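## 4. Planning the Bench Purchase from Simulation

The equipment request for the Mornilby cell was due before any hardware was on hand, so sizing was done on a rendered model of the bench. The model uses one arm, a two-finger gripper, a shallow tray and a small set of bottles. It was built by Krishnan and Rajan and frozen in April, and all quotes were collected against that version. Changes made after the freeze were logged but were not allowed to alter the line items.

Three questions had to be settled for the budget: how many cameras to buy, what class of gripper to specify, and whether the tray should be a stock part or a machined one. The arm was not in question. Iddale had already offered a unit under a standing agreement, and its cost is carried in a separate account.

Each candidate layout was run for 200 trials with the start pose of the arm varied. Views were stored for every trial and reviewed by two readers, Yule and Ramasamy, who worked separately. A layout was passed to the pricing step only when both readers accepted it.
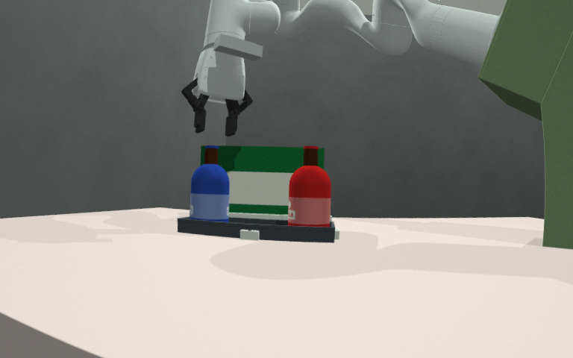
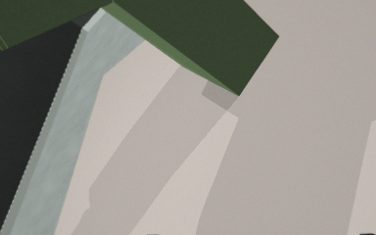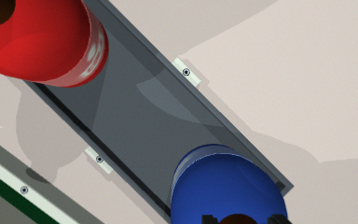

**Figure 2.** Rendered views of the simulated bench.

Camera count had the largest effect on the request. The original plan called for a single fixed camera over the bench, with the saved money moved to spare fingers. Review of the stored views did not support that plan. The side view gives both bottles and the open gripper above them, but the green and white panel stands behind the bottles and is partly covered by them, so a label or edge on the panel cannot be relied on as a fixed reference from that angle. The view down onto the tray is better for placement work. It has both fingertips at its lower edge and the tray floor exposed between the red object and the blue one, and the screw heads on the two tray brackets can serve as registration points. We therefore priced two cameras, one fixed and one carried near the gripper, and dropped the spare fingers to a later order.

Gripper class was decided on finger width. The gap between neighboring bottles sets an upper limit on the fingertip, and the limit has to hold during approach as well as at closure. A parallel gripper from Achari met the limit in the model with its standard tips. Dillar quoted a narrower unit with a longer lead time. Because the delivery date fell outside the spending period, the Dillar unit was kept as a fallback only.

The tray was the least certain item. A stock tray is cheap and can be replaced on short notice, but its mounting points must be adapted to the bench top. A machined tray removes that step and adds a drawing review, which Cormier estimated would take longer than the adaptation. The request specifies the stock tray with brackets bought as a separate line.

The total for cameras, gripper, tray and brackets came to $2,824 before tax and freight. Cabling and the bench top are excluded, as both were already in the building. Lighting is also excluded. The rendered views contain soft shadows across the bench surface, and we had no basis for judging how closely these would match the installed lamps. A lighting line will be prepared after the first measurements on the physical bench and submitted as an amendment to the same request.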